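Komina Course in Housekeeping Practice
Handout 4: Care of table, tray and small tools
04/02/2019

Please read this handout before the practical lesson. Bring it with you, together with your work card.

1. Setting out the table

We begin each exercise with few things on the table. A serving tray stands at one end and the tool for the lesson stands in front. When students put everything out at once, they lose time looking for space and they start to lay one thing on top of another.

The plate goes on the tray first, then the fork and knife. For carrying, the cutlery may lie across the plate. For a guest it must be placed properly at the sides, as we learned in Handout 2.
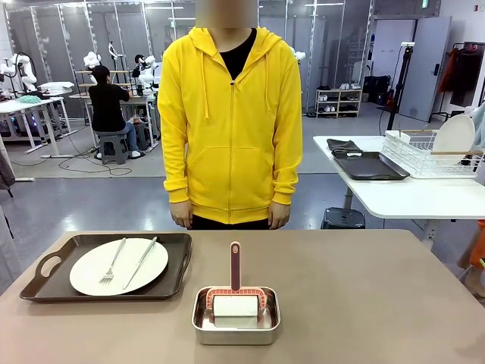
Tray with plate, fork and knife; lint roller in its steel tin.

2. The lint roller

The lint roller is used for cloth: table linen, chair covers, aprons and jackets. It does not clean a hard surface which is greasy or wet, and a wet sheet does not stick any more.

In our practice room the roller has its place in a metal tin. The sticky part should never touch the table top, where it takes up crumbs and may leave a mark. Take the roller by the handle and lift it straight up until it is free of the tin.

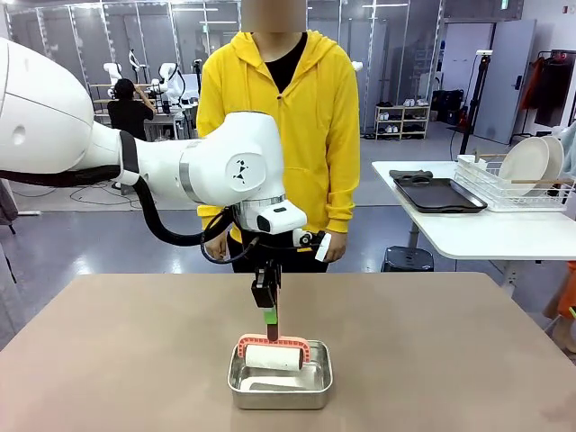

Vorero

Put it back in the same way, slowly, with the handle in your fingers. Do not let it drop the last part.

How to roll:
- Lay the cloth flat and hold one corner with the free hand.
- Roll in one direction, from the held corner away from you.
- Press lightly. Strong pressure pulls threads out of soft cloth.
- When the sheet is full, tear it off and put it in the bin at once.

3. Folded cloths

A cloth is rolled before it is folded. Check both faces near the window. Dark cloth shows dust more than light cloth, so please take one dark cloth for your practice.

4. For the next lesson

Write on your work card which cloths you treated and how many sheets you used for each. Refill rolls are in the store under number 399. Sign the list when you take one.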